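September – hand-held gripper, right unit, bedroom site

Jaw play came back after the towel runs. Play at the right hinge measured 2 mm at the fingertips. Tightened the hinge screw first, then the screws at the top of both finger linkages. Left unit not touched.

Check grip on the striped towel, near edge, fingers closed on the hem side.
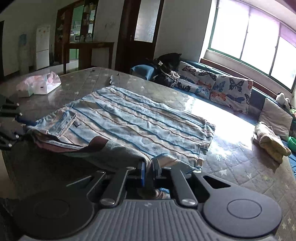 Still open

Jinlong Du wants the linkage screws checked every 14 sessions – added to the Bitach sheet. Spare finger links are in drawer 11. Encoder zero reads 107 counts with the jaws shut, left as is until the left unit has been done too.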